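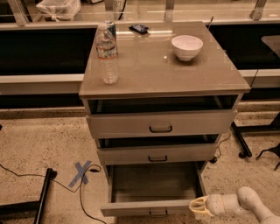
Bottle, can and bowl on a three-drawer cabinet.

Home | Stories | Archive | About

Residency
2 min read

Emese Lakatos filed for Soltano. The form allowed 30 lines for days spent abroad, and she had used 24.

"Box nine," said Fanni Dudás, the examiner. "Pension paid from Jelent. Taxed there?"

"Withheld at source."

"Then you claim the credit on schedule four. Where did you sleep in April?"

"On the ferry, mostly."

Fanni turned to the treaty. A night at sea belonged to the port of departure, unless the vessel was late. She asked for the tickets. Emese put 76 of them on the desk, sorted by date.

It took nearly 60 minutes. Two ferries had been late.

"You were resident in neither country," Fanni said. "I have no code for that."

She left the box blank, initialed it, and stamped the return received.

Contact | © Iltico Stories | Back to top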